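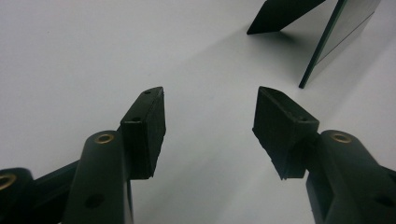 1 min read

The Plomura Dark Sky Reserve is a protected stargazing area on a high salt plain west of Evbridge. It covers 300 square miles and is a wonderful place to see the Milky Way with the naked eye – on clear, moonless nights the glow stretches from one horizon to the other!

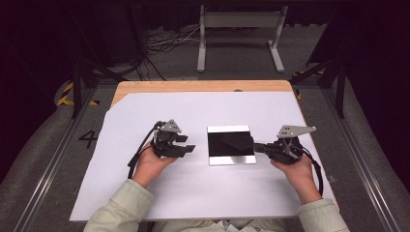

The main viewing site, Nusier Flat, sits 1052 feet above the rest of the plain. Shallow pools form there each May, and the brighter stars show up in the still water.
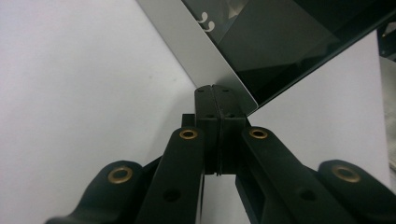 Muñoz Observatory, on the northern edge, opens its dome to 200 visitors a night in summer. Its telescope gives superb views of Saturn's rings and the Orion Nebula – the nebula is a winter target, so dress warmly.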